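Teaching the planner to wait

The firm of Kirerholm has an office above a tyre shop in Lulby, and most of what it makes is never seen by anyone outside the trade. It writes the layer of software that sits between a camera and a motor. The current version is called Sekemer, and it has one main job: deciding what a robot arm should do next when the last thing it did may not have gone to plan.

Older systems in this line of work ran from a script. The arm went to a stored point, closed its fingers, went to another stored point and opened them. If a part had shifted by the width of a fingernail, the script carried on regardless. The people who ran such cells learned to stand near the stop button.

Sekemer keeps a short list of things it believes about the bench. Each belief has a score, and the score drops with time. If the planner wants to pick up a part and its belief about where that part sits has gone stale, it has to look again before it may move. Early users disliked this. The arm paused a lot, and a pause looks like a fault to anyone who has paid for a machine.

The fix was in the tooling more than in the planner. A second program, Gezer, records every pause together with the camera views the planner had at that moment, and lets an engineer replay them on a laptop. The test set now holds 2,803 of these recordings. The planner makes an acceptable choice in 2,772 of them. The rest are kept in a separate folder and gone through by hand on Friday mornings, which is slow work and fairly dull.

Computer parts make up a good share of the set. They are small and shiny, and the fit is tight. A metal lid on a processor throws back whatever light is in the room, so its edges can seem to move between one view and the next. The software deals with this by trusting the holder more than the chip. A matt grey holder has edges that stay put, and once the holder is found, the position of the chip follows from it within a known margin.

The wrist view is used for the final approach, and the wider view for checking what else is on the bench.
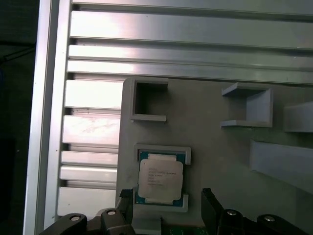
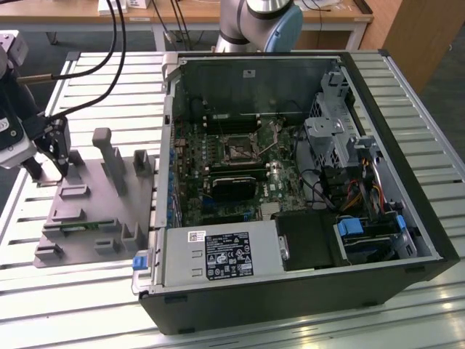

Merging the two views is where most of the past year has gone. Each camera has its own clock and its own small errors, and the first method simply averaged them. That gave a position that neither camera agreed with. The present method picks one view to lead for each stage of a task and uses the other only to raise an objection. An objection stops the arm and starts a fresh look – it cannot steer.

There are limits. Sekemer allows 2 objections in a row before it asks for a person, and a full re-plan can take 9 seconds on the standard computer. Kirerholm wants that figure down before the next release, planned for June. Cables remain a weak point too, as the planner treats them as solid shapes and gives them far more room than they need.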